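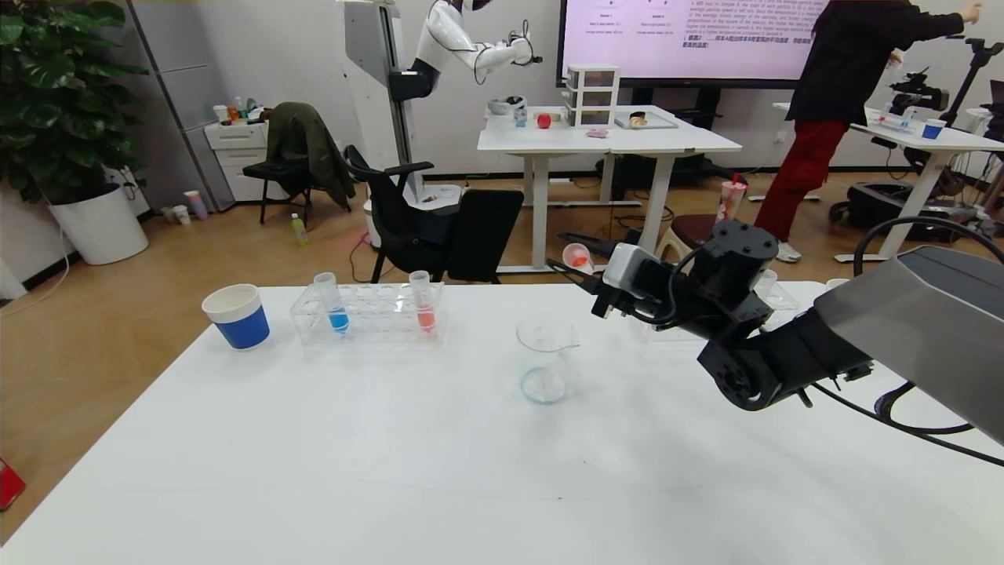

How to Make a Sugar Water Rainbow That Stays in Layers

Posted Mar 5, 2020

Print this page | E-mail this page

I have made this so many times now and I still get a little thrill when the second color settles on top of the first and just sits there! It's water, sugar and food coloring, all things you probably have in the kitchen already, and you end up with a glass of stripes that you could mistake for some fancy dessert. (Please don't drink it. It's been handled a lot by the time you finish, and it is very, very sweet.)

I first wrote these steps out for the after-school table at the Drenville library, where we ran it all through July, and I've fixed a few things since then. Kids of 10 and up can do the whole thing themselves. Younger ones can do all the stirring and coloring and will want a grown-up nearby for the pouring, which takes a steady hand.

Why it works

When you dissolve sugar in water, the water gets heavier for its size. The more sugar you add, the denser it gets. So if you make several cups of water with different amounts of sugar and stack them with the sweetest at the bottom, each one floats on the one below. They will mix eventually, but if you pour gently you'll get plenty of time to admire them first.

What you need

- White sugar, plain granulated
- Warm tap water
- Food coloring in four colors (red, yellow, green and blue are nice)
- Four cups or mugs for mixing
- A tall, narrow clear glass
- A tablespoon and a measuring cup
- A teaspoon for pouring over
- A dropper, pipette or turkey baster if you have one
- An old towel for under everything

A word about the glass. Narrow is so much better than wide! In a wide tumbler your layers come out thin and you have to squint at them. I use a skinny olive jar that I soaked the label off. Clear test tubes are wonderful too if you can get hold of some, and you need hardly any liquid to fill one, so a single batch goes a long way. Just stand them in a rack before you start filling.

Mixing the colors

1. Put half a cup of warm water in each mixing cup. Try to measure this carefully, looking at the line with your eye level with it and not from above.

2. Add sugar. The first cup gets one tablespoon, the second gets two, the third gets three and the fourth gets four. Level off the spoon with your finger each time.

3. Stir until you can't see any grains on the bottom. The fourth cup takes the longest and you will be sure it's never going to dissolve. Keep going! If it really won't clear, set the cup in a bowl of hot water for a few minutes and stir again.

4. Now add the food coloring. I like blue for the sweetest cup, then green, then yellow, with red in the least sweet one. Use 3 drops in each, except yellow, which can take a couple extra.

5. Let the cups stand until they are all at room temperature. I used to skip this and my layers were a mess. Warm water is lighter than cool water, so a warm cup and a cool cup don't behave the way the sugar says they should.

Do write the number of spoonfuls on a bit of masking tape and stick it to each cup. The colors are a good reminder until somebody moves the cups and asks which one came after green.

Pouring the layers

1. Pour the four-tablespoon color straight into the bottom of your glass, until it's a quarter full. No need to be careful with this one.

2. Take the three-tablespoon color. Hold your teaspoon upside down inside the glass, with the tip touching the side just above the liquid. Let the new color trickle over the back of the spoon, slowly, slowly, so that it slides down the glass.

3. Lift the spoon as the level rises. Keep it close to the surface but out of it.

4. Do the two-tablespoon color the same way, then the one-tablespoon color.

With a dropper it's easier still. Rest the tip against the inside of the glass and squeeze as gently as you can. I've tried the cheap plastic kind and the Ackroyd glass ones with the rubber bulb, and both were fine. The glass ones feel nicer and roll off the table.

If it goes muddy

Usually the pour was too fast. You'll see the new color dive into the old one and come up a murky in-between shade. Stop, let it rest, and carry on more slowly; a blurry border often looks lovely anyway, like a sunset.

If the whole glass turned brown, check the order of your cups. Putting a sweeter layer on top of a less sweet one makes it sink right through, and this is worth doing on purpose once, just to watch it go.

Things to try next

Add a layer of plain water with no sugar at the very top. Try salt in place of sugar, in a separate glass. Drop in a grape, a raisin or a bit of candle and guess first where each will stop. You can also leave the glass on a windowsill overnight and look at the borders in the morning, when they'll be softer.

Rinse everything with hot water as soon as you're done, the spoons especially. Dried sugar water is like glue.

399 shares | 3 comments

Contact | Copyright Gastine Kitchen Table Science | Back to top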